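Handheld Grippers, No Robot: Pratelico Team Says Messy Tables Teach Better

Posted 12 Dec 2020 by Jolanta Witkowska

A small research team at Pratelico says it has cut the number of demonstrations a robot arm needs to learn tidying jobs. The trick, if you can call it that – record on cluttered tables from day one, and leave the robot out of the recording completely.

The method is called Camlow. A person holds a gripper tool with a camera on it, does the task by hand, and the video plus the finger opening is all the learner gets. No teleoperation, no joysticks. The arm only shows up later, for testing.

Handheld collection isn't new and the team doesn't claim it is. What Camlow changes is the order of things. Most groups start with one object on a clean surface and add stuff once the policy works. Camlow starts with the full mess, then has a second step that decides which parts of each recording are worth keeping.

"We kept cleaning the table between takes because that's what everyone does," said Roman Malinowski, who leads the work. "Then in August we got lazy for a week and that week's data trained the best model we had. Took us a while to believe it."

So they went back and did it properly. Two sets of recordings, same tasks, same people holding the tool. One set on bare tables with only the target object, one set with household and office things left wherever they ended up. Total for both sets: 1,711 demonstrations. Tasks were mostly pick and place – move a ball next to a cloth, put a pen in a case, shift a bag out of the way, that sort of thing.
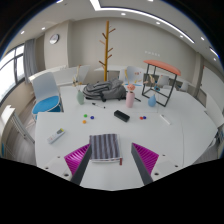
Gripper view of a cluttered table: balls, a striped cloth, vases and a backpack within one wide-angle shot.

Results, short version. In tests on a real arm, in a room the model had never seen, the policy trained on cluttered recordings finished 70 percent of its trials. The bare-table policy managed 18 percent. Same network, same training time. The bare-table version did fine when the test table was also bare, wich is more or less the point: it learned the table as much as it learned the task.

Oona Hyvönen, who wrote the filtering step, says the gap surprised her less than where the failures came from. The bare-table policy rarely dropped things. It went to the wrong place to begin with. Tall objects were the worst. Anything standing up behind the target, a vase or a lamp for example, pulled the gripper toward it, and the arm would hover there until the trial timed out.

Her filter looks at each recording and throws out stretches where the person's hand wanders. People pause, drift, look for the next thing. With a wide lens on the tool, a small turn of the wrist moves everything in view, and the learner can't tell a real approach from somebody thinking. Cut those stretches and the model settles down. Leave them in and the cluttered set loses a good part of its lead, though it still beats the bare one.

The wide lens matters too, according to the paper. Objects at the edges come out bent and the team thought about correcting that before training. Tried it. The corrected video did slightly worse, maybe becuase the crop removes the far corners of the room. They left the curve in.

Not everyone is sold. Dorota Czerwiński, who works on grasping at Pietrzak and read an early draft, points out that the final comparison rests on 101 trials per policy, all run in one building. "It's a nice result and I'd like it to hold up," she said. "But an office is an office. Give me a kitchen with steam and a wet sink and then we talk." She also wants to see soft items tested separately. Folded cloth looks different every time somebody touches it and the paper lumps it in with hard objects.

Malinowski agrees on the kitchen. Says it's next. On cloth he is more careful: the current fingers are fine for picking up an edge but the policy has no idea what to do with the rest of the fabric, and more data of the same kind probably won't fix that.

There is a cost question as well. Cluttered recording is quicker per take, no resetting, but the filter needs tuning for each new person holding the tool. Fast movers get cut too much, slow ones too little. Hyvönen sets the threshold by hand at the moment after watching a few takes. An automatic version exists on her laptop and "sort of works."

Régis Aubert of Tanier, the company that supplied the test arm, said his firm has no product plans tied to Camlow. It is interested in the filter for its own recordings and has asked for the code.

The code isn't out yet. Malinowski says the team will release the filter first and the recordings later, after checking the video for screens, papers and faces. That check is being done by hand also and is going slower than hoped. The draft paper can be requested from the Pratelico research desk, supplementary video included. Two of the clips in it are mislabeled (the bare-table and cluttered runs are swapped), a corrected version is on the way.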